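News > Community > Sandesstead

Our repair nights are coming back to Sandesstead

July 1, 2020 | By Nermin Tuncer

Filed under: Local life, Fix-it, Media releases

Well, we're finally doing it! After a long autumn of staring at a locked hall, I'm so pleased to say the Çınar Repair Nights will start up again in September, in the old Dusard building behind the library in Sandesstead.

If you haven't come along before, it's pretty simple. You bring something that's stopped working, you sit down with someone who knows a bit about that kind of thing, and the two of you have a go at it. Toasters, lamps, cardigans with holes in the elbows, the favourite radio your mum won't let you throw out (mine included). We had 570 items across the table last season, and 59 of those were kettles. I've no idea what Sandesstead does to its kettles.

There are a few changes this time. You'll need to book a spot, and we'll have five tables going at once so everyone has plenty of elbow room. Erhan Kaplan is back on small appliances, and Nurhan Coşkun has said yes to running a mending table, which I've been nagging her about for ages. She's brought her own thread, and there's a colour in that tin for every jumper in town.

We're also putting on a proper session about cords and cables, our most asked-about topic by a mile. Ferhat Kırmızıgül will go through how to store leads so they last, what fraying looks like when it's just starting, and when to stop fiddling and take the thing to a licensed electrician. 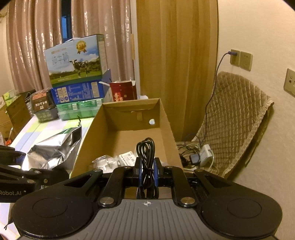 A bundled black cable.

"People wind them up tight around the appliance while it's still warm and shove the lot in a drawer," Ferhat told me. "I'd love to see a few less of those."

The hall has had a bit of love as well. Ludano, the hardware shop on the corner, chipped in $700 for new lamps and a decent set of screwdrivers, and Tyson Zacharias has sanded back the big bench near the kitchen. It still wobbles if you lean on the left side, so please don't.

Repairs are free, and there's a tin by the door if you feel like putting something in for parts. We can't take microwaves or anything that runs on petrol. Kids are welcome with a grown-up, and there'll be tea (we have a kettle that works, thanks to Erhan).

Bookings open at the library desk in the last week of August. Tyson is looking after media enquiries and can be reached through the desk too. If you can sew, solder or sharpen a pair of scissors and you'd like to join us, leave your name there and I'll give you a ring.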